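4.2 What people do with the box

I'll admit this is the section I most wanted to write. When I started the diary study I thought I was studying how people shop for small personal items online, and then the diaries came in and half of what people wrote was about packaging. Where it goes, who gets annoyed by it, how long it sits on the stairs. So I went back and coded all 3229 diary entries again, this time marking every mention of a box, bag, pouch or sleeve.

A quick reminder of the setup. We had 40 households, each keeping a diary through April, and each got a prepaid card worth 100 dollars to spend however they liked at one of two shops, Janen or Guseo. Janen ships in plain brown mailers with the item's own box inside. Guseo takes the item's box away and uses a reusable pouch. I had a hunch that people would like the pouch better, mostly on account of the trash. I was wrong about that, or at least half wrong.

What came up again and again was that people keep a nice box. They keep it for months. One diarist wrote, "I don't need it but it's a good box," and I must have read some version of that line in most of the diaries (it's now taped over my desk). Printed cartons got kept far more often than plain ones, and flat ones more often than deep ones, I think mainly for the simple reason that a flat box slides under things. Hair ties, charging cords, old receipts, spare buttons — all of it ends up in there.

The pouch did worse than I'd hoped. People meant to send it back, and a good many wrote that they meant to, sometimes three entries in a row. Troncoso, the courier that handled the returns, let us see its pickup log for the month, and the log and the diaries agree pretty well: a pouch that didn't go back in the first week mostly didn't go back at all.

Cosmetics cartons deserve their own mention. They came up more than any other kind, and diarists talked about the drawings and the color before they talked about what had been inside. Figure 6 has a carton of this type, lavender with white line drawings of bottles, lipsticks and brushes, and a torn flap near one edge. Torn flaps bothered people less than I expected, by the way. Dents bothered them a lot. 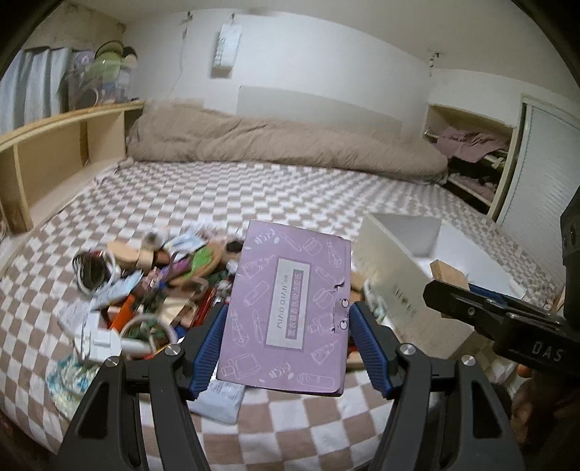
Figure 6. Printed cosmetics carton, label panel down the middle.

4.3 Limits of the diary data

Diaries are what people feel like writing down, and some of our diarists felt like writing a lot more than others. The longest one runs past 3000 words on a single order of socks. I kept it in, but I coded it as one order so it wouldn't swamp the shorter ones. Entries were sent to us through a shared Posteo mailbox, and a few arrived twice — I removed the doubles by hand before coding.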